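Fitting and Checking a Wrist Camera on the Pumo Desktop Arm
Gornum Shared Workshop, Member Guides

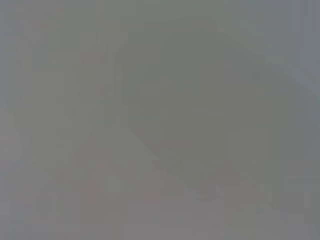
Written by Roxana Yupanqui
Technical review: Eun-ji Joo
Last revised: November
Guide number: 987

Purpose of this guide

This guide sets out how members should fit a small camera to the wrist of a Pumo desktop arm, connect it to a Matlala control board, and grade the first frames before the arm is used for any picking task. It applies to arms built in the workshop and to arms built at home from the same plans. Members who have not completed the basic assembly guide should do so first.

The work can be finished in one evening. Bench space with a fixed clamp may be reserved at the front desk. Staff assistance is available on Wednesday evenings.

What you will need

One Pumo arm, fully assembled, with the gripper installed
One camera module with an adjustable lens
One printed wrist bracket (Gruslow pattern)
Four M2 screws and matching nuts
A flat ribbon or USB cable, long enough to reach the base with the arm fully extended
Small cable ties
A lens cloth
A printed focus card with heavy black lines
A steel ruler

Before you begin

Switch off the arm and unplug its power supply at the wall. The joints will drop when power is removed, so support the forearm with one hand or rest it on a foam block. Do not rely on the gripper to hold the weight of the arm.

Members working at home should clamp the base to a table. A base held down with tape is not acceptable for this procedure, as the arm will be moved through its full reach in Step 4.

Step 1. Fit the bracket

Place the bracket against the flat side of the wrist housing with the open slot facing the gripper. Insert all of the screws before tightening any of them. Tighten in a cross pattern until the bracket no longer moves under light finger pressure. The plastic will crack if the screws are forced.

Brackets printed before the current revision have a shorter slot. They may still be used, but the camera will sit closer to the gripper and the range of tilt will be smaller.

Step 2. Mount the camera

Slide the module into the slot with the lens facing the gripper tips. The distance from the front of the lens to the edge of the bracket should be 18 mm. Check it with the ruler on both sides. If the readings differ, the module is seated at an angle and should be taken out and refitted.

Remove the protective film from the lens, then wipe the glass once with the cloth. Leave the lens ring loose enough to turn by hand.

Step 3. Route the cable

Run the cable along the outside of the forearm. Leave a loop at each joint large enough to pass two fingers through. Secure the cable to the rigid parts of the arm only, and never across a joint.

With the power still off, move each joint by hand from one stop to the other. The cable must not pull tight, rub on a screw head, or enter the path of the gripper. Trim the ends of the ties flush.

Step 4. Connect and start the stream

Connect the cable to the camera input on the Matlala board. Restore power to the board first and to the arm second. Open the board's settings page and enable the camera. The workshop network expects the stream on port 1823. Home users may choose another port, provided the same value is entered in the viewer.

Move the arm slowly through its full reach while watching the stream. Stop the arm immediately if the stream drops out, and return to Step 3.

Step 5. Set the focus

Park the arm above the focus card at the height at which it will normally pick up objects. Turn the lens ring a little at a time, waiting for the picture to settle after each turn. Continue past the sharpest point, then come back to it. Lock the ring with its set screw, if your module has one, and check the card again, as locking often shifts the lens slightly.

Focus should be set at picking height only. A single fixed lens will not give a sharp view of both the gripper tips and the far side of the bench, and members should not attempt a compromise between the two.

Step 6. Grade the frames

Save several frames with the arm parked and several with it moving. Grade each one using the scale below, and write the grade in the build log beside the arm's number.

Grade 2: Edges of objects at picking height are crisp and the gripper can be told apart from what is behind it.
Grade 1: Objects can be recognized, but their edges are soft or the gripper is hard to make out.
Grade 0: No object or part of the arm can be recognized.

The frame at the top of this page is a Grade 0. It holds a large, darker gray area on a lighter gray ground, with faint blocks of tone and no crisp outline. Differences in shade alone do not raise a grade. The grader must be able to name an object or a part of the arm with confidence.

An arm may be used for picking tasks when all of its parked frames are Grade 2 and none of its moving frames is Grade 0.

Step 7. If the frames do not pass

Work through the following checks in order. Save and grade a new set of frames after each change, and make only one change at a time.

Clean the lens and confirm that the protective film has been removed.
Check that nothing is resting close against the lens.
Repeat Step 5 with the card at the correct height.
Add light to the bench from the side, keeping glare off the card.
Raise the quality setting of the stream in the board's settings page.
Slow the arm.
Try a different cable.

If parked frames remain at Grade 0 after these checks, label the module with the arm's number and place it in the test bin at Bench 4. Do not return it to the parts drawer.

Records

Keep the graded frames with the build log, including those that did not pass. Any change to the bracket, lens, or cable after approval requires Step 5 and Step 6 to be completed again. Corrections to this guide may be left in writing at the front desk, marked with the guide number.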